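Why Does Soda Fizz?

by Noura Chamoun

I have a confession. When I was seven, I thought there were tiny creatures living at the bottom of my soda, blowing bubbles up at me. I even named one of them Peko. My big cousin laughed so hard she had to lie down on the rug, and then she told me what was really going on, and I liked the real story even better!

So let's start with a gas called carbon dioxide. You know it already, because you breathe it out all day long. It has no color, and you can't see it floating around the room. Plants love the stuff and use it to make their food.

At a drink factory, machines get water nice and cold and then push carbon dioxide into it, hard. Cold water is good at holding gas (warm water is pretty bad at it, and we'll get back to that). The gas spreads out through the water in bits so small that you can't see a single bubble. When a gas or a solid disappears into a liquid like that, we say it has dissolved. Sugar does the same thing in tea.

Then the drink gets sealed up tight. Inside a closed can, the gas is squeezed. It pushes on the lid, the bottom and the sides, all at once, and that push is called pressure. Try pressing on a soda can that hasn't been opened. Hard, right? Now try an empty one. It crumples like paper, and the metal is the same!

When you pull the tab, you hear PSSSHT. Some gas rushes out of the space at the top, and the pressure drops. Now the gas that was dissolved in the drink starts to come out too, and it comes out as bubbles.

But where do the bubbles start? They like a little scratch, or a speck of dust, or a tiny bump. Look closely at a clear glass of soda and you might find one spot that sends up a whole string of them, one behind another. Drop in a raisin and it gets even better. Its wrinkles are full of good bubble spots, so the bubbles stick to it and carry it up like little life jackets. At the top they pop, and down sinks the raisin. I once watched 3 raisins do this until my dinner got cold.

Shaking a can makes lots of teeny bubbles all through the drink. Open it right away and they all grow at once and shove the soda out in front of them. (Ask my ceiling.) Let it rest for a while first.

Cans have round lids, and a can's label usually has very small print.
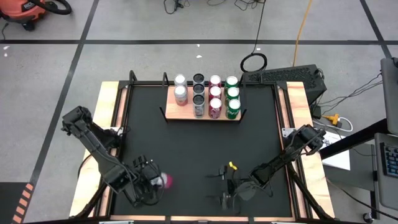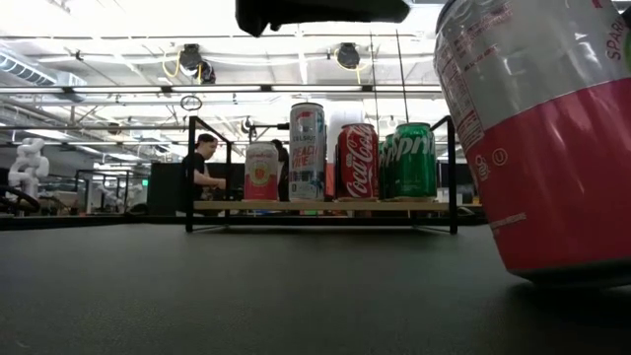
Now, back to warm water. Leave one open soda in the fridge and another on the kitchen counter, and taste both after a few hours. The counter one will be flatter, and it might taste sweeter to you too! Part of that zing on your tongue comes from the carbon dioxide, which makes the drink a little bit sour. Without the zing, you mostly notice the sugar.

If you want to see the gas do some work, stretch a balloon over the top of an open bottle of soda and swirl the bottle gently. Do it over the sink, and get a grown-up to help. The balloon will start to stand up and puff out a little, all from gas that was hiding in your drink.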